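Folding the washing, 3,236 times over: Doltthorpe homes help teach a robot to tidy

By Naima El Idrissi

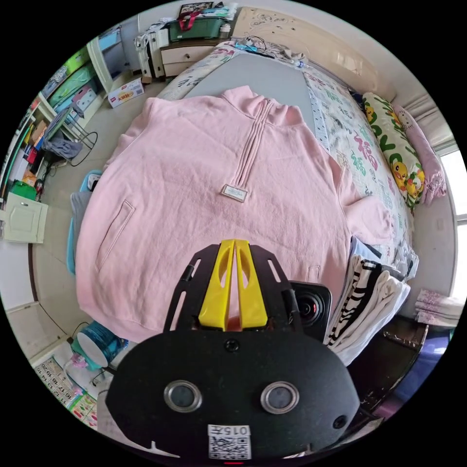

A pink zip-neck top laid out on a bed, with the hand-held gripper at work. Photo: Pistton

Most of us fold a sweatshirt without giving it a thought. In and around Doltthorpe this August, people have been giving it a great deal of thought, and doing it again and again with a pair of yellow-tipped tongs' clever cousin: a hand-held gripper that records every move they make.

The project is called Halvorsen, and it is run by Pistton, a small robotics firm with a workshop behind the old bus garage. By Saturday, August 24, 2024, its helpers had handed in 3,236 recordings of ordinary household jobs, all done in real homes. Of those, 1,051 are of clothes being spread out, smoothed or folded, and the rest cover things like clearing a table, putting toys in a tub and hanging up towels.

The idea is lovely in its simplicity. You hold the gripper much as you would a large torch, and use its two fingers to do whatever the job is. A camera fixed to the side looks forward over the fingers and keeps a record of what they meet. Back at the workshop, the recordings go into a learning program called Indo, which looks for what they have in common and tries to work out how a robot arm with the same two fingers should move.

"A shirt is a wonderful problem," said Sanaa Lahlou, who leads the Halvorsen work. "A mug is the same shape every time you pick it up. A shirt never is. You put it down, you pick it up, and it has turned into something else. I have been at this for years and I still get excited when a sleeve does something new."

Sleeves come up a lot when you talk to the team. So do collars. A T-shirt lies flat and stays flat, but a top with a stand-up collar and a zip has stiff parts and soft parts, and the program has to learn that pulling on one does not feel like pulling on the other. Thick tops were added to the list three weeks ago, and Lahlou says they are already her favourites.

Thirty households are taking part - terraces, flats above shops, one farmhouse out on the moor road - and they were asked not to tidy up specially. That matters more than it might sound. Pistton's first set of recordings was made on a plain white table in the workshop, with good lighting and nothing else in view. Indo did very well with them. Then the team carried the arm into Karim Farouk's spare bedroom, put a jumper on a flowery duvet, and watched it try to fold the duvet.

"It was so sure of itself," said Farouk, who looks after the arm. "It took hold of a printed rose and pulled. We all cheered, and then we went and had a long talk about bedrooms."

Since then the rule has been real beds, real floors and real daylight. Patterned quilts are welcome. So are pillows, piles of clean clothes waiting to be put away, and whatever happens to be on the bedside cabinet. The team wants curtains open on some days and drawn on others, and it asks each household to move to a different room once it has handed in a good batch.

Helpers get an hour's training at the workshop before they take a gripper home. Hadi Najjar, who teaches most of the sessions, says the hardest habit to break is speed. People are quick with their own washing, and the camera needs a steady hand. He also has to remind them to keep their free hand out of it, as the arm has no second hand to help. Trying to fold a fitted sheet under those conditions is, he admits, a bit cruel, and fitted sheets are off the list until the autumn.

Not every recording can be used. So far 207 have been set aside, mostly for blur or for a fold that was given up halfway. Mounir Bensaid, who checks them as they come in, keeps the failed folds in a folder of their own and hopes to use them later on. He would like Indo to learn what a fold looks like when it is going wrong, so that the arm can stop, open its fingers and start again.

"I could watch them all day, and some days I do," he said. "You see how different people are. One person does the sleeves first, another folds the whole thing in half and then worries about the sleeves. They both end up with a neat square. I think that's marvellous."

The arm itself can now fold a tea towel and a child's T-shirt on most tries. Sweatshirts are slower going. On my visit it took hold of a hem, lifted it, thought for a good while and laid it down again a hand's width from where it began. Then it had another go and got one side across, sleeve and all, to loud applause from everyone in the room, me included.

Pistton is looking for more households for the next round, which will cover bedding, socks and school uniform. Homes with bunk beds, sloping ceilings or very small bedrooms are especially wanted. Training is held at the workshop on weekday evenings, and you can put your name down at the front desk or at Doltthorpe library.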